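2020년 4월 30일 (목) 서랍 작업 / 오른팔 보호정지 건

오전에 하단 서랍 닫기 돌리다가 또 팔 멈춤. 힘 초과로 보호정지. 3번 시도해서 2번 걸림. 로그상 에러 코드는 985, 매뉴얼엔 "외력 감지"라고만 나옴. 도움 안됨.

상단 서랍은 문제 없음. 하단만 그럼. Zlata는 레일 마찰 의심, 나는 접근 각도 쪽. 팔꿈치가 낮게 내려오면 그리퍼 끝이 앞판을 비스듬히 밀고, 서랍이 틀어지면서 힘이 확 튐. 손으로 밀면 부드럽게 들어감. 그러니까 레일은 아닌것 같은데 Zlata는 아직 납득 안함. 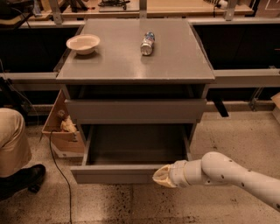 힘 임계값 올려서 넘기자는 얘기 나왔는데 반대함. 사람이 옆에 앉아서 보는 경우가 많고, 지난번 Jesholm 셀에서도 임계값 올려놓고 안 되돌려서 Wayne한테 한소리 들었음. 값은 그대로 둔다. 바꿀 거면 Saranya 확인 받고 여기에 적을 것.

정지 후 복구도 문제. 복구 버튼 누르면 팔이 바로 홈으로 가려고 함. 서랍에 닿아있는 상태에서 그러면 앞판 긁음. 오늘 한번 그랬고 흠집은 없는데 그리퍼 손끝 패드가 살짝 밀림. 다시 끼움. 당분간 순서:
비상정지 누름
사람 물러남
수동 모드로 팔 먼저 뒤로 뺌
그다음에 복구

오후에 접촉점을 앞판 중앙으로 옮기고 속도 절반으로 낮춰봄. 아직 정지 없음. 근데 몇번 안 돌려서 고쳐졌다고는 못 함. 손목 각도는 안 건드림, 한꺼번에 바꾸면 뭐 떄문인지 모름.

남은 것
- 힘 센서 영점 다시. 아침에 안 하고 시작했음 (내 실수)
- Clenport에 985 코드 문의, Setareh가 메일 보냄. 답 없음
- 서랍 반쯤 열린 상태에서 시작하는 경우도 테스트
- 복구 시 홈 이동 막는 옵션 있는지 Jussara한테 물어보기

로그는 공용 폴더 drawer_low 밑에 올려둠. 내일 영점부터 잡고 다시.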